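Weigh Your Coffee, Skip the Rest

I held out against the kitchen scale for years. My mother never weighed anything in her life and her bread was better than mine will ever be, and I had a whole speech about it that I gave to anyone who stood still long enough. Cooking is feel! Coffee is a scoop and a half! Then in August my neighbor Lurdes Vilela moved to a smaller place and handed me a grocery bag of things she didn't have room for, and at the bottom of it was a flat little digital scale with a scratched platform, and that was the end of my speech.

So this is me admitting I was wrong, but only partly, and the part where I'm still right is the part I want to argue about.

Let me start with where I was wrong. A scoop of coffee isn't an amount. I use beans from Paiva, the roaster by the bus station, and their dark roast and their light roast don't weigh anything like the same per scoop (the dark ones are puffed up, the light ones are dense little pebbles). I'd been changing beans every couple of weeks and blaming the water, the filter, my mood. I weighed my usual scoop of each one morning and felt pretty silly. Some of those bad cups were just weak cups. Fixing that took a ten-second habit and zero skill, and I love a thing that takes zero skill.

The other thing I got wrong was the mess. I figured a scale meant more stuff to wash, and it's the opposite. You put a cup on it, you press the button, it goes back to zero, you pour. No scoops, no measuring cups with flour packed in the corners. I make granola now with one bowl and one spoon, and I used to make it with half a drawer. 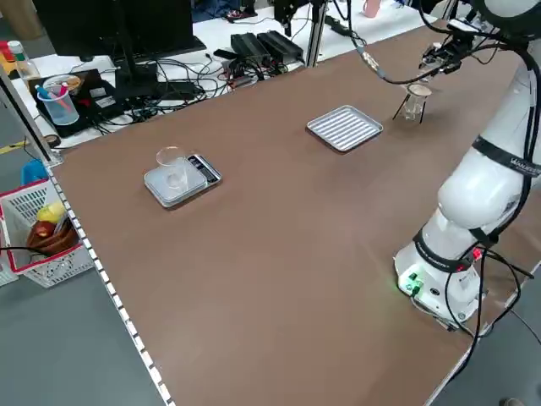
Okay, but then there's what happens after you buy the scale, or after your neighbor gives you one. It wants company. You read one thing online and suddenly you need a kettle with a skinny neck, and a stand, and a special glass, and a timer that beeps at you. I went down that road as far as a Drusach kettle, 56 dollars on sale, and I'm still a little embarrassed by it. It's pretty. It pours beautifully. My coffee tastes exactly the way it did with the old dented one, and I've tried hard to taste a difference because I wanted my 56 dollars to mean something.

My friend Phúc Quách disagrees with me on this, loudly. He has the whole Brolomov set lined up on his counter and he makes a wonderful cup of coffee, I'll give him that every time. He says the slow pour is the point, that it's the only quiet four minutes of his day and he'd pay for them twice. Fine! I can't argue with a quiet four minutes. But that's a hobby, and a hobby is allowed to cost money and take up counter space. What bugs me is when the hobby gets sold to everybody else as the minimum. Somebody with a tiny kitchen and a jar of grounds reads those pages and decides good coffee is for other people.

And the counter space matters, more than the money does if you ask me. I have one decent stretch of counter, between the stove and the fruit, and every gadget that lives there is a spot where I can't roll out dough or set down a hot pan. The scale earns its place because it's flat. I can slide it behind the toaster. A stand with legs can't be slid behind anything, it just stands there getting knocked into.

I'll also say, gently, that you can overdo the weighing itself. For a while I was weighing salt for pasta water. I weighed an onion. I wrote 608 on the back of an envelope once and have no idea now what weighed 608 grams, a squash maybe. Soup doesn't care what your carrots weigh. Bread cares, granola cares a little, coffee cares a lot, and for everything else I'm back to my mother's way of doing it, a handful and a look.

If you're going to get one, get the plainest one on the shelf, with a button big enough to hit with a floury knuckle, and check what batteries it takes. Lurdes's old one takes the flat round kind, which I never have in the house when it dies.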